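How to Write a Schedule for a Small Renovation Job

A written schedule saves arguments later on. It does not need special software. A sheet of paper or a simple spreadsheet will do for a bathroom, a kitchen or a single-room extension. The steps below are the ones we use at Prenari for house jobs in Skumimdale, and a homeowner can follow them as easily as a builder.

Before you start

Have the drawings, the quote and the list of fittings in front of you. If the fittings have not been chosen yet, choose them first. A schedule written around "tiles, to be decided" will be wrong by the end of the first fortnight.

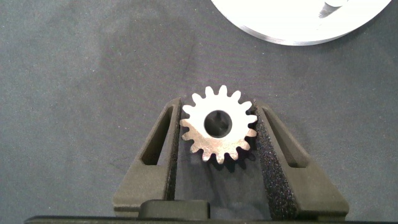

Step 1. List every task

Go through the quote line by line and write each task separately. "Plumbing" is too broad. Split it into first fix (pipes in walls and floors) and second fix (basin, taps, toilet, radiator). Do the same for the electrics. Include the dull things as well: skip delivery, floor protection, clearing up, snagging.

Step 2. Put a name against each task

Every line needs one person or firm. Where two trades share a task, such as boxing in pipes, decide who leads and write that name down. Thảo Giáp, who plans our bathroom jobs, also notes a phone number on each line so the sheet can be used on site.

Step 3. Estimate working days

Ask each trade for their own figure and use whole or half days. Do not work it out from the floor area. A small bathroom with awkward corners can take longer to tile than a plain kitchen floor twice the size. 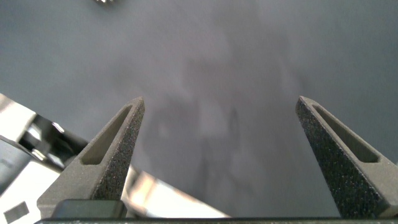 Step 4. Mark what has to wait

Next to each task, write the number of the task that must be finished before it. Plaster has to dry before it is painted. Screed has to dry before it is tiled, and the drying time is on the bag or data sheet. These waiting days go on the schedule as lines of their own — they are the ones most often left out.

Step 5. Add the delivery dates

Write the order date and the promised date for anything with a lead time: windows, worktops, shower screens, doors. On the Honorato job last July the worktop template was booked before the base units were level, and the fitter had to come back.

Step 6. Allow some slack

Leave 2 spare days after the strip-out, when hidden faults tend to show up, and another 2 before the decorator starts. If they are not needed, bring the next trade forward only if that trade agrees.

Step 7. Keep it up to date

Hakim Manurung prints a fresh copy at the end of each week, crosses through what is done and pins it inside the front door. Changes are made in pen and initialled by the homeowner. Keep the old copies until the final bill is paid.

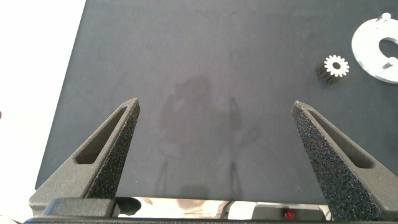
Gripper fingers over a dark mat

Page last revised January 2026.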